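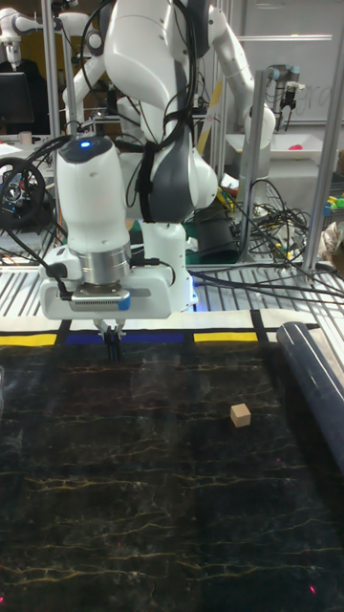 Chapter 6
From Pixels to a Grasp

Rosalía Zabala and Yavuz Ateş

Before you start: you should be comfortable with coordinate transforms (Chapter 3) and with reading joint states from the arm (Chapter 5). You will need the Wakby simulator installed. Sections 6.4 and 6.5 can be done on a real arm if your lab has one, but nothing in the exercises depends on it.

Picking up a small wooden block is usually the first complete job a manipulation program is asked to do. The program has to find the block, decide where the fingers should go, move the arm there without hitting anything, close the fingers, and check the result. Each of those steps was covered by itself in the earlier chapters. In this chapter we connect them, and most of the trouble turns out to be in the connections.

Consider how an error travels. The camera reports the block's position in its own coordinate frame. That position is multiplied by the camera calibration, then by the base transform, and only then handed to the planner. If the calibration is off by 2 mm, the planner has no way of knowing. It will produce a smooth, collision-free path to the wrong place. The controller will follow that path accurately. A student who looks only at the controller's tracking error will see a very good number and a finger resting on top of the block.

For this reason we ask you to log every stage from the beginning. In our own courses we have seen people spend a full afternoon tuning gains to fix what was a swapped sign in a rotation matrix.

6.1 The pipeline as separate programs

We split the software into four processes: perception, grasp selection, planning and execution. They exchange messages and share no memory. This costs some latency, but any one of them can be stopped, replaced, or fed recorded data while the others keep running.

Perception publishes a pose estimate 30 times per second. Grasp selection reads the latest pose only when it is asked for one. Planning is slower and its running time varies, so we give it a limit of 400 ms. If no path has been found by then it returns a failure message, and execution holds its current position. A planner that returns nothing at all is much harder to deal with than one that reports failure.

Execution is the only process allowed to send commands to the arm. Keep this rule even in simulation – a second process that "just opens the gripper" will sooner or later open it at the wrong time.

6.2 Time stamps

Every message carries the time at which the data was measured. This is different from the time at which the message was sent, and mixing up the two is the most common mistake in student code for this chapter. A pose computed from an image belongs to the moment the image was captured. To use it, look up where the arm was at that moment. With a fixed camera and a block that is not moving, the mistake has no visible effect. Mount the camera on the wrist and the block will seem to slide across the table whenever the arm moves.

6.3 Symmetry

A cube seen from above looks the same after a turn of 90 degrees. The pose estimator may therefore switch from one answer to another between two frames, and both answers are correct. If the planner treats them as different goals, the wrist will twist back and forth on its way down. The remedy is to list the equivalent grasps, discard the ones outside the joint limits, and keep the one closest to the current wrist angle. Once the approach has started, do not choose again unless the block itself has moved.

Terms introduced in this chapter: grasp candidate, approach vector, pre-grasp pose, measurement time, hold state.

The message layout used here follows the lab notes of Nesrin Keskin, with changes to the failure codes. Readers using the first printing should replace Listing 6.2 with the version on the Juline page, where the fields are in the correct order.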